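July, late evening

I want to write this down today while I still have it in my head, because tomorrow there will be the new version of the task and I will forget how the old one felt.

We have now been with the mug for two weeks. When I joined the course I imagined that we would build something with wheels, and that I would come home with oil on my hands. Instead I come home with tired eyes. Everything is in the simulator. Our team is called Gretness (it was a mistake in typing when we registered, and the form did not allow us to change it), and our project is called Plekeo, which was supposed to be a temporary name too. So I belong to a team with a wrong name that makes a project with a temporary name. I have become fond of both.

The task sounds like something for a small child. There is a mug lying on its side on a table, and the gripper must take it and put it upright on a mark. The rules say that we may take it any way we like, but the mug must not be pushed more than a little before it is lifted, and the lift must be held for 8 seconds. In the first week we tried to take it around the body, like a person takes a glass. For this mug it is a bad idea. The body is wide for our fingers, and it is smooth, and on its side it rolls. I have watched that mug roll away so many times that I saw it with closed eyes in my bed.

The other way is to take it by the wall, one finger inside and one outside. The wall is thin, so the fingers can close almost completely, and it does not matter so much how wide the mug is. I was the one who proposed it, and I was a little proud. But then you must find the rim very exactly, and you must come to it with the correct angle. If the inside finger arrives too low, it hits the rim and the whole mug turns. If it arrives too deep, the body of the gripper touches the rim before the fingers are closed, and the simulator reports a contact which we did not ask for.

This afternoon I was alone on the lab computer from two o'clock, when the others went to their exam in statistics. I took it two years ago, so I was free. I started the run with the random table textures and random light, and I opened the window of the wrist camera and went through it slowly, step by step, with the arrow key. I like this work more than I expected. It is a little like looking for a mushroom in the forest, you look and look and then your eye has learned it.
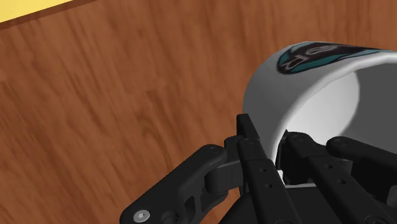
What I was looking for was the moment between "fingers in the right place" and "fingers closed," because all our trouble lives there. Our program decides to close when the estimated distance to the rim is small enough. The estimate comes from the picture, and the picture changes with the light. When the inside of the mug is half bright and half dark, the program sometimes believes that the border of the light is the border of the mug. I had suspected this for some days, but I did not dare to say it in the meeting, as I was not sure how to explain it in English and I did not have any proof. Now I have a folder with the bad cases, and they have something in common that even a sleepy person can see.

I wrote the numbers in my notebook. Of 700 attempts in the night run, 516 ended with the mug held for the full time. Before the weekend we had less than half, so it is a big step, but the competition table is full of teams who are better. The team Koval is very high and they never ask anything in the forum. I imagine them as very calm people with clean desks. Probably they are the same as us.

Then I did something that I am not sure was clever. I changed the closing rule so that it waits for two estimates in a row that agree. It makes every attempt slower. I did not have the time for a long run, only for a short one, and I looked at it with my own eyes and it seemed better to me. But I know that "it seemed better to me" is what everyone writes in the group chat the evening before everything breaks. I left the long run working and put a paper on the keyboard with the words PLEASE DO NOT TOUCH, and the same under it in my own language, in case it is stronger like that.

When the others returned from the exam they were hungry and in a bad mood, so I showed them only two of the bad cases. One of them said that we should cover the problem from the other side, and train with more strange lights until the program stops to care. She is right, I think, but it needs many hours on the computer and we share it with the group from Prokby, who reserve it always at night. We had a small argument about that. Not an angry one. I have noticed that in this group we argue standing and we make peace sitting, so somebody always pushes a chair to somebody at some point, and then it is finished.

We agreed to do both. I keep my slower rule for the next submission, and the other two prepare the training with the lights. I must also write the page in the report on why we hold the wall and not the body. I have already the first sentence: "The wall of the mug is the only part whose thickness we can trust." The teacher will probably remove it. He removes every sentence that I like. In the last report I wrote that the gripper was "shy" near the table, and he put a red line through it and wrote "conservative velocity limit" in the margin, and I had to look up one word of it.

Something about the language, while I am here. In the first month I was translating every discussion in my head, and when I had my sentence ready they were already at another subject. Now it is easier. The words of this project are few and they come back every day: rim, wall, pad, approach, slip. I can be quick with these. Today I explained my idea about the two estimates without any preparation, with my hands, one finger of my left hand inside a paper cup and the thumb outside. Everyone understood. I was so glad that I forgot to drink the coffee before, and I had to clean my sleeve.

At home I tried to take my own cups from the shelf by the wall, with two fingers, like the gripper does. It is not comfortable. The heavy blue one from my grandmother wants to turn down immediately, and you feel how the weight pulls against the fingertips. I think I understand the slip cases better now. We should close a little deeper, so that the pads have more of the wall between them, but then we are back at the problem with the body of the gripper touching the rim. I must ask if we are allowed to change the angle of the wrist in the last part of the approach. I looked in the rules and did not find it, neither yes nor no.

I called my mother and she asked what I did the whole day. I said that I was teaching a computer to pick up a cup. She asked if the computer was thirsty. After that she told me for half an hour about the neighbor's fence, and I was happy to listen to it.

For tomorrow: look at the long run before the others arrive. Take the paper off the keyboard. Write to the organizers about the wrist angle. Copy the folder with the bad cases to the shared disk, with names that a person can understand this time. Buy coffee filters, it is my turn.

It is almost midnight and the window is open and it is still warm. I would like to connect from home and see at which attempt the run is now, but I promised myself not to do it from bed anymore. I will read two pages of my book and sleep.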